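Print this page | E-mail this page
3 comments | 12 shares

Shelf Restocking from Head-Camera Input: Project Report
Vivek Tyagi, November 12, 2025

1. Goal

The project was to write the perception and planning software for a shelf task. The program takes video from a head-mounted camera, finds the drinks on a shelf, and decides which one to pick and from which side. We called the detection part Lastska and the planner Pudlow. Both run on one desktop computer in the Lund lab.

2. Perception

Lastska runs a detector on every frame and then groups the detections into rows. The grouping step was added in May. Before that, a can standing behind another can was often merged with it, and the planner received one object that was too tall or too deep.

Training used 90 clips recorded by people handling drinks by hand. A further 66 clips were kept back for testing. Hands are labeled left and right, and each hand has a state: open, closing, or gripping.

The test shelf is hard in two ways. It is white and glossy, so a bright can also shows up as a colored patch on the surface below it. Early versions reported that patch as a second object. We now throw out any detection that has no top edge and touches the base of a stronger one. The items also stand one behind the other, so the rear item may show only a rim or part of a neck.
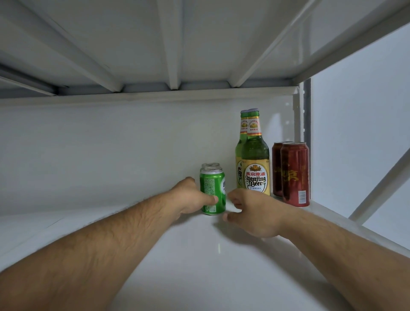
Hilkka Laaksonen asked, after reading the first draft, why the rear item needed its own label at all if the planner only ever reaches for the front one. She thought a simple "occupied" flag for the space behind would do the same work with less labeling.

We tried the flag. It works for picking. It does not work for placing, where Pudlow has to know the size of the rear item to judge how far back a new one can go. Cans and glass bottles need different clearances, so the label stayed.

3. Planning

Pudlow scores each front item by free space on its left and right. Uprights count as obstacles, and so does the shelf above. If a grip from the left scores higher, the second hand is held open on the other side until the item has moved clear of its neighbors. We copied this rule from the clips.

The planner has 4 settings, all in one text file. The one that matters most is the side margin. Set too wide, it rejects every item next to an upright.

4. Tooling

Clips are labeled in Grinero, a small viewer written for this course. It steps through frames, copies boxes forward, and saves to plain text. Undo is limited to 100 steps. Saving over the network drive is slow and should be fixed before next year's group takes over.

5. Remaining work

Hand state is still the weakest output. The detector mixes up "closing" and "open" when the fingers are curled but not touching anything. Using several frames in a row should help, and that code is half written in the hand-state branch.

Contact: project office, Lund lab | Copyright 2025 | Back to top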